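By midmorning the office chair had been moved more often than most of the staff. It went to the left, then to the right, then tipped over so that its mesh seat faced the wrong way, and every trip was recorded as a lesson for a machine that has yet to move a chair at all.

Cinlow wants a robot that can tidy a room. To get one, it first needs people to tidy rooms, over and over, holding a gripper in each hand where their fingers would normally do the job. Every gripper carries a black-and-white marker, so that software can work out where the hand was and which way it was turned. The learning system, called Alo, gets the results and is expected to draw its own conclusions. 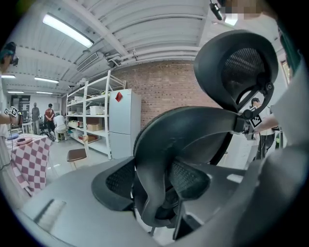 "People ask if it's hard work," says Mererid Prydderch, who runs the sessions. "It's the work you'd do at home, only slower and with worse thumbs."

The target for the chair is 900 usable examples. The count on the morning of my visit stood at 60, with another 13 thrown out. Most of those had been rejected for what the log calls "hesitation," a charge that would empty any office I've worked in. Alo copies whatever it's shown, and if a person stops to wonder whether to lift or drag, it will learn to stop and wonder too.

Perfect examples are a problem of their own. Last December, Panagiotis Nikolaidis fed the system a batch from one very tidy colleague, all 1051 of them smooth as butter. Alo learned the moves well and fell apart as soon as a chair was turned a few degrees off. "It had only ever met one chair, in one mood," he says. Now he asks for clumsy starts, odd angles and people of different heights.

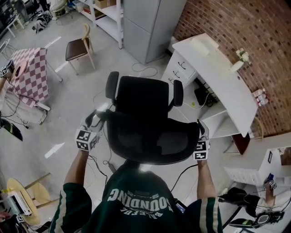
*A gripper on each side: the office chair goes up for another take.*

I was given a turn. Closing a gripper on a chair is easy. Keeping it closed while the chair decides to swivel is a matter for stronger wrists than mine, and I put the thing down some way from where I'd been told to. Prydderch kept the recording. It would be filed, she said kindly, under recovery.

Nikolaidis has the table planned next. I've asked to be told when they get to the dishes.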